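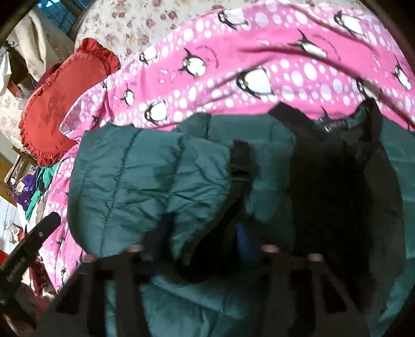
ベッドの上に置かれたキルティングジャケット

指導者登録とベンチ入りに関するよくある質問
3月17日 文：ナタリーナ・ファリーナ

レスティルヴィル地域バスケットボールリーグに加盟するクラブから、ヘッドコーチおよびアシスタントコーチの登録について寄せられた質問をまとめた。規程の条文と本ページの記述が食い違う場合は、条文を優先する。

ヘッドコーチとアシスタントコーチは別々に登録するのか。

登録区分は別である。ただし申請書は共通で、第1欄の「職務」に該当する区分を記入する。同一人物が同じチームで両方の区分を兼ねることはできない。同じクラブの別チームであれば兼任を認める。たとえば、男子シニアのヘッドコーチが女子U18のアシスタントコーチを務める場合がこれにあたる。この場合、申請書はチームごとに提出する。

アシスタントコーチは何人まで登録できるか。

登録人数に上限はない。試合ごとにベンチに入れるアシスタントコーチは2人までとし、試合開始前に提出するメンバー表に氏名と登録番号を記載する。メンバー表に記載のない登録者は、観客席からの観戦となる。ハーフタイムに控室へ入ることは差し支えない。

「アソシエイトコーチ」「筆頭アシスタント」といった肩書は使えるか。

クラブ内の呼称として使うことは自由であり、広報物への記載も制限しない。リーグの登録上はすべてアシスタントコーチとして扱い、メンバー表にもそのように記載する。肩書の違いによって、試合中の権限に差が生じることはない。

ヘッドコーチが試合中に退場となった場合、誰が指揮を執るか。

メンバー表で「代行」欄に印をつけたアシスタントコーチが引き継ぐ。印がない場合は、表の上段に記載された者とする。アシスタントコーチがベンチにいないときは、キャプテンが代行する。代行者はその時点からタイムアウトの請求権を持つ。

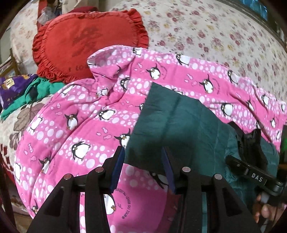 なお、退場したヘッドコーチは控室に下がるか会場の外に出なければならず、電話その他の手段でベンチに指示を送ることも禁じられる。違反が確認された場合、審判報告書に基づいて次節以降の処分を決定する。代行者が交代の指示だけを受けた場合も、同じ扱いとする。

シーズン途中でコーチが別のクラブに移ることはできるか。

可能である。手順は次のとおり。

1. 旧所属クラブが登録抹消届を提出する。
2. リーグ事務局が未履行の処分の有無を照会する。
3. 新所属クラブが新規登録と同じ書式で申請する。
4. 事務局から登録番号の所属変更通知が届いた時点で、ベンチ入りが可能になる。

登録番号そのものは変わらない。旧所属クラブで受けた出場停止処分が残っている場合は、新所属クラブの公式戦で消化する。練習試合は消化の対象に含めない。

旧所属クラブが抹消届を出さない場合はどうなるか。

本人が契約終了を証明する書面を添えて、事務局に直接申し立てることができる。事務局は旧所属クラブに期限を示して回答を求め、期限までに回答がなければ抹消されたものとして処理する。報酬や備品の返却をめぐる争いは当事者間の問題であり、抹消を留保する理由としては認めない。
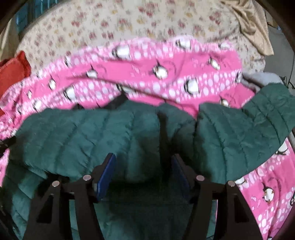 オルネッラ・ペッレグリーニからは、書面が用意できない無報酬のコーチにはこの手続きが使いにくい、という指摘があった。契約書を交わさずに指導を始める例は下部リーグに多く、クラブ側の署名を求められると結局は旧所属クラブ次第になる、との内容である。

この点については、無報酬の指導者に限り、本人の退任届の控えと送付記録をもって契約終了の書面に代えることができる。退任届の書式は任意だが、退任日、チーム名、登録番号の三点は必ず記載する。電子メールで送付した場合は、送信日時が確認できる写しを添付する。

登録料はいくらか。

新規登録は一人あたり400で、通貨単位は加盟規約に定めるものによる。所属変更の場合は徴収しない。同一人物が複数チームで登録する場合、二つ目以降のチームについても徴収しない。支払いはクラブ名義で行い、個人名義の振込は照合に時間を要するため受け付けない。申請を取り下げた場合、事務局が審査を始める前であれば全額を返金する。

資格証の写しは毎年必要か。

有効期間内であれば、前年に提出した写しを引き続き使用できる。申請書の該当欄に「提出済」と記入する。有効期間がシーズン途中で満了する場合は、満了日までに更新後の写しを提出する。提出がなければ、翌日から登録は一時停止となる。停止中に行われた試合のメンバー表に氏名があった場合、試合結果には影響しないが、クラブに過料が科される。

他地域の資格でも登録できるか。

同等と認められる資格であれば登録できる。判定は資格の名称ではなく、講習時間と実技審査の有無によって行う。申請時に講習内容の一覧を添付すること。原文が外国語の場合は訳文も必要とするが、翻訳者の資格は問わない。審査中は仮登録としてアシスタントコーチに限りベンチ入りを認める。

ムモラウの会場ではベンチの扱いが異なると聞いたが、本当か。

ムモラウ体育館は収容人員2230で、コートサイドの通路が狭い。このため、チームスタッフ用の椅子をベンチの後列に置く配置を認めている。後列に座る者もメンバー表に記載された者に限られ、立ち上がって指示を出せるのはコーチ一人である。その他の規定は他会場と同じ。ブレメッティの会場では後列の設置を認めていない。

練習だけを手伝う者にも登録は必要か。

公式戦のベンチに入らない者には登録を求めない。未成年のチームを指導する場合は、登録の有無にかかわらず身元確認書類をクラブが保管しなければならない。保管期間は活動終了の翌シーズン末までとする。

登録の受付期間はいつか。

通常の受付は9月に開始し、開幕節のメンバー表提出期限をもって締め切る。コーチの交代に伴う追加申請は、レギュラーシーズン最終節の前日まで受け付ける。プレーオフ期間中の新規登録は、病気その他のやむを得ない事由がある場合に限る。昨シーズンの処理件数はほぼ309件で、書類の不備による差し戻しは開幕直前に集中した。追加申請は通常申請と同じ窓口で扱う。

申請書の記載を誤った場合はどうするか。

受理前であれば差し替えができる。受理後は訂正届を提出する。氏名の表記については、身分証明書の表記とメンバー表の表記を一致させること。アクセント記号の有無は同一の表記とみなす。登録番号の誤記は、試合当日に限り審判の確認を経て手書きで訂正できる。

問い合わせはどこに送ればよいか。

登録区分と所属変更についてはグイド・ダミーコ、資格審査についてはロサルバ・パリージが担当する。いずれも加盟クラブに配布した連絡表の宛先に、クラブの代表アドレスから送付する。件名にはクラブ名と登録番号を入れること。試合当日の照会には会場責任者が応じる。

関連する項目
メンバー表の記入要領
タイムアウトの請求手順と代行者の権限
出場停止処分の消化に関する規定
ソッレンティーノ会場の控室利用について
U18チームの指導者に求める書類
審判報告書に対する異議申立て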